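June 13, 2021

Dye notebook, batch 27. Third go at the madder bath and I'm finally getting a red I'd call red! Last time it went brick on me, and Mitali thinks I let the pot get too hot (fair, I was on the phone). So today I sat next to it with the thermometer and kept it under 60 C the whole way.

Cotton was scoured Friday, then alum, then left 48 hours. Chaminda wants to try the Rellilar powder instead of our chopped root - fine by me, but not in the same pot please, I'd like to know what did what.

Rinse water ran pink for ages. Three rinses, still pink, gave up and hung it all anyway. Swatches are pinned to the board by the sink, don't move them into the sun yet.
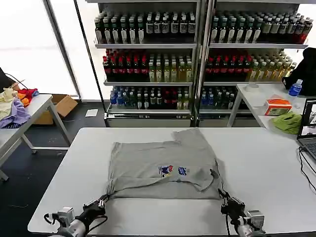

Also the pH strips are nearly gone, and somebody put the chalk back in the alum jar's spot, so read the label before you scoop. Next batch I'll halve the chalk and leave everything else alone. Jahangir, can you save me the onion skins?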